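Workshop > Sewing and Gifts > Tips for Zip Cases and Covered Notebooks

We use cookies to remember your settings. By staying on this page you accept them. OK

Press the lining before you cut it, even if it came off the bolt flat. Cotton from a folded bolt holds a crease down the middle, and it shows once the case is turned.

Cut the zipper longer than the opening. Sew past both ends, then trim. Close the zipper halfway before you stitch the last side, or you will have no way to turn the case right side out.

Sort the small parts for one project into one tray and keep them there until it is finished. Zipper pulls, jump rings and loose beads go missing quickly on a bare table. White paper in the bottom makes them easier to see.

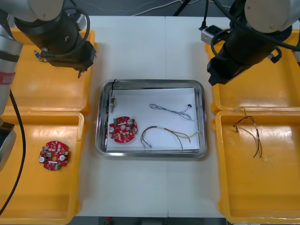

Small parts on a paper-lined steel tray.

Velvet creeps under the presser foot. Baste it by hand first, or use plenty of clips inside the seam allowance. Pins leave marks in the pile – test one on a scrap. The Panby walking foot helps but is slow around corners.

For beaded pulls, use waxed thread and go through each bead twice. Finish with 2 knots and a dot of glue, and leave it overnight. I used Fiadzo thread for the last batch of 28 pulls and it did not fray at the ends.

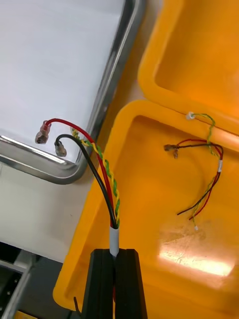 Keep tails long until the glue has set. A tail trimmed too early can slip back through the knot, and then the whole pull has to be strung again.

When covering a notebook, brush the glue on the board and not on the fabric. Thin fabric soaks it up and stains. Smooth from the spine outward with a dry cloth, fold the corners last, and put wax paper inside both covers before you stack books on top.

Save velvet scraps that are at least four inches wide. They make rolled flowers, and a strip that size can be folded double to hide the raw edge.

More on rolled flowers on the Skustside page in July.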